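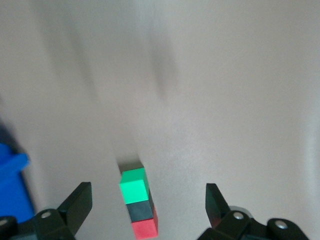
Tirkura: un brazo de sobremesa que apila cubos

Versión del documento: 27 de enero de 2023

Tirkura es un brazo robótico pequeño construido en un taller compartido, con una pinza de dos dedos y una cámara en la muñeca. Este repositorio reúne los planos, el firmware, el programa de control y Ulach, el conjunto de episodios de apilado que hemos ido grabando por las tardes. ¡Todo se puede copiar, modificar y volver a montar en casa!

Qué hay en cada carpeta

planos/ Piezas de la pinza y de la muñeca, en STEP y STL.
firmware/ Control de los servos y parada por software.
control/ Teleoperación, grabación y reproducción de trayectorias.
ulach/ Episodios con vídeo de muñeca y posiciones articulares.
notas/ El cuaderno del taller, pasado a limpio (más o menos).

La pinza

Es la parte de la que estoy más contenta. Los dedos son placas planas que se cambian con un destornillador, y cada uno va sobre su propio soporte articulado. La primera versión, de junio, cerraba torcida y empujaba el cubo de arriba antes de agarrarlo. Rehíce los pivotes con casquillos y la diferencia es enorme: ahora el cierre es suave y se repite igual una y otra vez (¡qué gusto da verlo!).

Los soportes se imprimen tumbados, con paredes gruesas. Si el pivote entra duro, pasad una broca a mano, sin taladro, y probad otra vez. Apretad los tornillos con el dedo abierto del todo; con la pinza cerrada quedan bien en apariencia y luego rozan.

El conjunto Ulach

La tarea básica es hacer una torre de tres cubos, uno verde, uno oscuro y uno rojo, sobre una superficie clara y lisa. El orden de los colores cambia de un episodio a otro y queda anotado en los metadatos. Por ahora hay 2130 episodios teleoperados, repartidos en 13 sesiones. Cada uno guarda:

Vídeo de la cámara de muñeca
Posición de cada articulación y apertura de la pinza
Orden de los cubos, de abajo arriba
Resultado: completo, parcial o caído

Los episodios caídos siguen dentro a propósito. Para entrenar un detector de fallos valen oro, y quien no los quiera puede filtrarlos por el campo resultado.

Puesta en marcha

1. Instalad las dependencias de control/requisitos.txt.
2. Conectad la placa y ejecutad control/calibrar.py con la mesa despejada.
3. Ajustad la apertura máxima en config.yaml.
4. Lanzad control/teleop.py y moved el brazo despacio unos minutos.
5. Para grabar, añadid la opción --grabar y el nombre de la sesión.

Cosas que conviene saber

Las sombras de la propia pinza confunden al segmentador por color, sobre todo con el cubo oscuro. Subir la exposición ayuda un poco, pero todavía no hay arreglo bueno.

La cámara ve la torre desde arriba y en ángulo, así que la altura se estima mal si solo se usa el vídeo. Combinadlo con las posiciones articulares.

El servo de la muñeca se calienta en sesiones largas. Yo paro tras casi 100 episodios y aprovecho para merendar.

Pendiente

Torres de cuatro cubos, dedos con punta de goma y un modo sin teleoperación que ya funciona a ratos en la rama gavilow.

Licencia y contacto

Código bajo MIT, datos y planos bajo CC BY 4.0. Mantiene el proyecto Sorcha Noonan, desde el taller Bickerstaff. Las incidencias y los montajes propios, en el gestor del repositorio; si habéis construido una Tirkura, ¡mandad fotos!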